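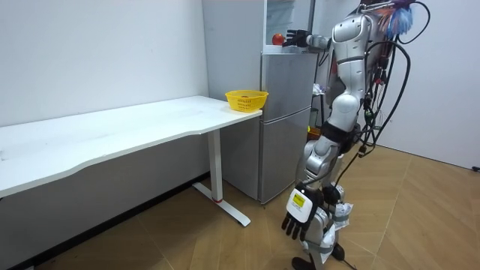 3. Comparing the two hand controllers

We ran the Liapis and Starkus controllers on the same arm with the black multi-fingered hand. The task was to pick a small round fruit off the fridge and put it in the yellow basket on the desk. Each controller had 25 tries. Liapis closed the fingers more slowly, with a mean delay of 348 ms, but dropped the fruit less often. Starkus was quicker and tended to push it away. Logs are in the Dindus folder, March runs only.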